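Week 5: can a machine do the job yet?

Right, before we start, a quick reminder that the Lakdale reading is 43 pages and you only need the first half for now. Bring your notes on the Lerkico packing line as well, we'll come back to them at the end.

Last week I asked you to pick one chore and break it into steps. Most of you chose the washing up (brave!) and ended up with far more steps than you expected. Keep those lists, please.

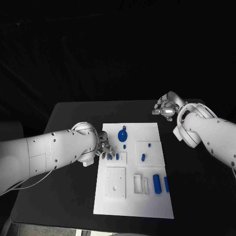

Blue parts and white plates, with two arms to do the work.
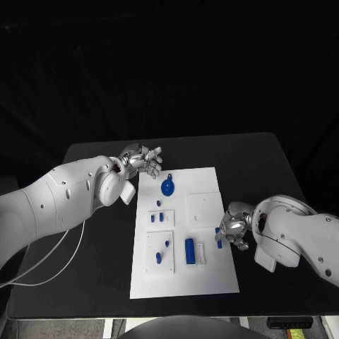
My own view is that shop-floor jobs will come well before household ones, and I'd put small fitting work near the front of the queue. Think about what a hand has to manage, though. In the second picture the right hand has its fingers wrapped round the upper half of a small blue peg, and that grip is only one step on the list. You still have to line the peg up, lower it, feel whether it's going in and let go without knocking its neighbours. Now swap the peg for a wet teacup and the tidy board for my kitchen worktop!

For next time, take one step from your chore and write down everything your fingers do in it. One side of paper, 400 words at most.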